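**Gray bins, scratched to pieces inside. Clean them up, paint them, or leave them?**

**marigold_attic** wrote:

Hi all, long time reader and I finally have something to ask! I've been working my way through the spare room since August (it was my late aunt's sewing room, then the grandkids' room, then the room where everything went to die) and I've got most of the toys and odds and ends into a pair of gray bins I bought used from a shop that was closing down. They're sturdy, they're the right size for the bottom of the closet, and I paid 8 dollars for the pair, so I'm not complaining.

But the insides are rough. The floor of the one I've been using most is covered in fine curved scratches with cloudy patches where the finish has worn, and the far wall has a whitish band that has flaked and scraped along its lower edge. There's also a faint reddish smear on that wall that I can't shift with dish soap. I'd love for them to look decent before the grandkids are back, and I can't decide whether that means scrubbing, painting or lining. 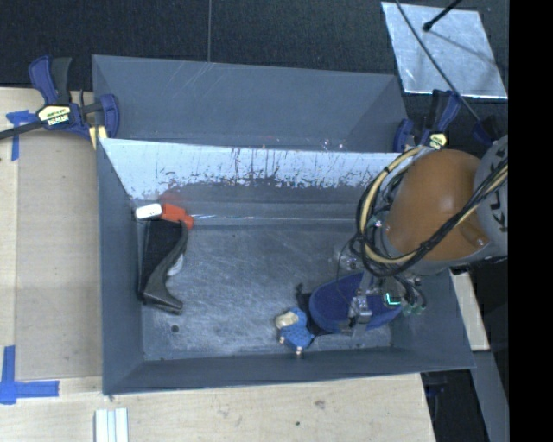
*Front bin on the work table with the last few stragglers in it, second bin behind.*

The little blue plush one stays no matter what anybody says, so please don't tell me to declutter it. Everything else in there is up for discussion. My plan was to rough up the inside with sandpaper and put two coats of something on it, and my neighbor swears by a product called Rendia that you wipe on with a rag. Has anyone here used it on a bin that gets things dropped into it all day long?

---

**kincaid_f** wrote:

Welcome! Fitzgerald Kincaid here, I mostly hang around the garage shelving threads but this one caught my eye over breakfast.

I'd leave the paint in the can. I painted the inside of four bins a few winters back and by spring there were little chips of it on everything, in the doll hair, in the toy trucks, and in one case in the dog. Anything that lives in a bin gets slid around and the paint goes first. Your scratches look like surface wear to me and they won't hurt a plush toy one bit.

For the reddish mark, try a paste of baking soda and a drop of water, leave it on for 30 minutes and rub it in small circles with an old sock. If it's crayon it'll go. If it's paint off something, you may just have to be friends with it.

---

**dolores.lindgren** wrote:

I'm going to disagree with Fitzgerald a little, with affection, because he and I have been round this before in the Evberg shelf thread and we're both still speaking.

Chips come from skipping the prep! I did a set of bins for the church nursery, sanded them properly, washed them, let them dry overnight, primed, and then did two thin coats. They've been hauled around by toddlers ever since and they look fine. The mistake is one thick coat on a Saturday afternoon kind of patience (mine included, the first time).

That said, marigold, I wouldn't bother painting yours either, for a different reason. I see a small round hole in the floor of the front one, just under the pointed end of that black boot-looking thing, and a tinier dark dot further back. I'd put in a liner. Cut a piece of felt to the size of the floor, round the corners off, and drop it in. It covers the scratches, it covers the hole so you don't lose beads and doll shoes, and when it gets grubby you lift it out and wash it.

---

**kincaid_f** wrote:

Felt collects crumbs, Dolores. You know it does.

---

**dolores.lindgren** wrote:

So does a bare bin, you just don't look at the bottom of yours.

---

**tinroof_pete** wrote:

Chiming in on sorting more than finish, since that's where I always get stuck. What's your system between the two bins? I see the boot-shaped thing and the orange-red one bunched up in the corner and then the plush next to a big dark-blue oval on the other side, and if that were my house they'd all be in one heap by supper.

What worked for us was soft in one, hard in the other, and no third category. My wife wanted labels and I wanted colors, and we had a fairly silly week over it. Soft and hard is something a four-year-old can do without reading, and it keeps the plush from getting chewed up by whatever has corners.

---

**marigold_attic** wrote:

Oh you're all lovely, thank you. Pete, there is no system! I was going to do "my kids' old things" and "grandkids' things" but they've been mixed up for so long that I'd only be guessing. Soft and hard sounds like something I could keep up.

Dolores, I have a big roll of green felt from my aunt's stash, so a liner costs me nothing but an evening. I'll try Fitzgerald's baking soda on the smear first. Does the felt need anything underneath to stop it bunching?

---

**dolores.lindgren** wrote:

A few dots of hook-and-loop tape, one in each corner. Cut it a hair small, too. Mine buckled when I made it exactly to size.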